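The **Ivero table-setting cell** is a hobby-built robot workstation for sorting and laying out tableware. It was put together in the shared workshop at Plikard by Marwa Filali and Hongjun Wei, with later work by Shengli Hao. The cell uses a purchased arm on a homemade stand, a folding table, and containers bought from a kitchen supply shop.

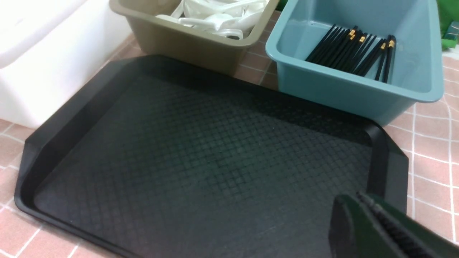
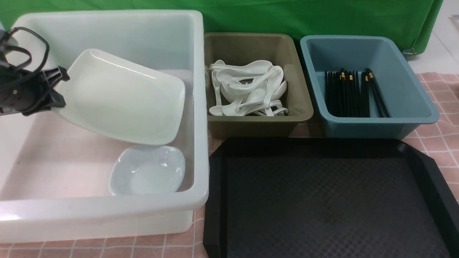
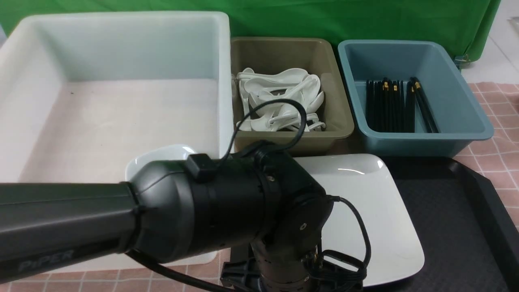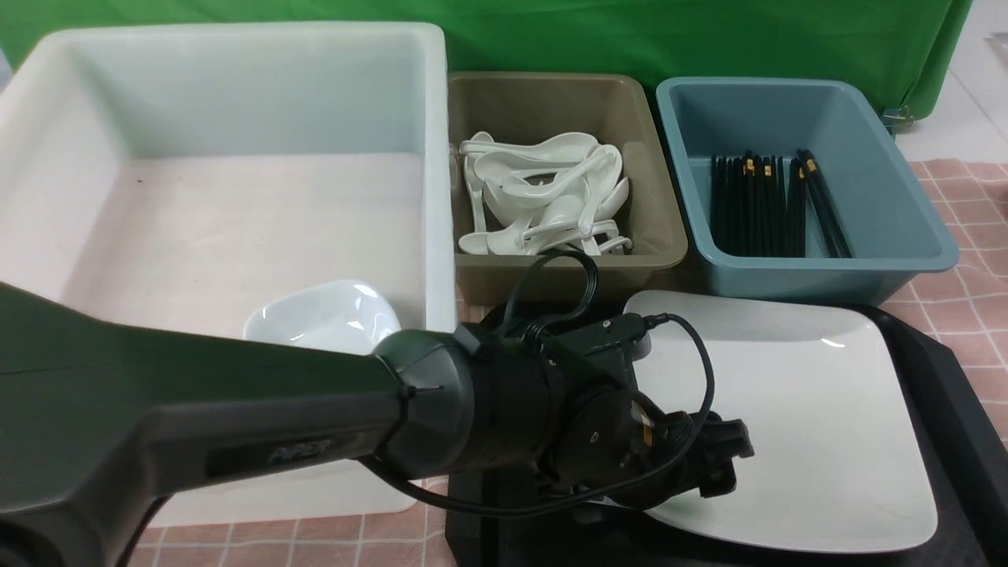

Tableware, a green cloth backdrop, and the cell's black serving tray.

## Background

Filali had built two earlier machines at Plikard, a belt sorter for screws and a small pen plotter. Both worked with parts of a single shape. She wanted a project in which the objects differed in weight, size, and surface, and tableware was cheap and easy to replace. Wei joined after a workshop open evening in October and took over the wiring and the control software.

The name comes from the label on the drawer where the first brackets were kept. It has no connection with the software, which the builders call simply "the table program."

## Construction

The arm stands at one side of the table on a base made from aluminum extrusion and a steel plate. An earlier base, cut from plywood, flexed when the arm reached out and was replaced. The steel plate was drilled by Crisóforo Tlapale, who runs the metal bench at Plikard, and is held to the extrusion with T-nuts and lock washers.

Power comes from a bench supply kept under the table. The emergency stop is a mushroom button screwed to the front leg, within reach of a person seated at the keyboard. It cuts power to the arm. The arm has to be supported by hand before the button is pressed, or it drops onto whatever is below it.

Cable routing took more time than any other part of the build. The first arrangement ran the gripper cable tight along the arm, and the connector pulled out when the wrist turned to its limit. Wei added slack at the wrist and fixed the rest of the cable farther back. A long loop can catch on the rim of a container, and its length is checked each time the table is rearranged.

## Layout

Loose items are kept in open containers, with spoons and chopsticks stored apart. The serving tray is placed in front, where a person would normally stand to fill it. Container positions are marked on the underside of the table edge with tape, and the program expects each container to be within a finger's width of its mark.

The backdrop was added to hide the rest of the workshop from the cameras. Filali tried gray, black, and green cloth. Gray gave poor separation from white dishes, and black made the chopsticks hard to find. Green was kept. The cloth must be clipped at the corners, as drafts from the loading door move it.

## Operation

A run consists of taking items from the containers and placing them on the tray in a set order. Plates go first and utensils last. The program stores each run as a list of arm positions along with the camera recordings, and a run can be stopped and resumed between items.

Plates are picked up by the edge. The gripper closes to a preset width and then a little further, until the motor current rises. Soup spoons are harder to handle than plates, as they nest in the pile and two often come up together. The program shakes the gripper lightly over the container before moving on, which sheds the extra spoon in most cases. Chopsticks are taken near the upper end. Picking up exactly one pair is not yet reliable.

The dishes were bought secondhand from Bamer, a restaurant clearance dealer, in a lot of 200 pieces. Chipped pieces are removed from use and kept in a crate for testing new gripper pads.

## Faults and changes

Glare on glazed surfaces was the main cause of missed picks during early testing. Moving the lamp to the side helped more than changing the camera settings. The joint nearest the gripper also lost its zero position twice, both times after the arm had been pushed by hand with the power off. The start-up routine now touches a fixed block on the table before the first move.

Wael Abdel Rahman rewrote the logging part of the program after the storage drive filled up. Old recordings are now compressed and moved to a second drive. Hao later made a new set of finger pads from silicone sheet supplied by El Fassi, replacing strips of bicycle inner tube that had left black marks on the plates.

A drying rack and a second arm have been discussed. The extrusion for the second base has been cut and is stored at Plikard under the metal bench.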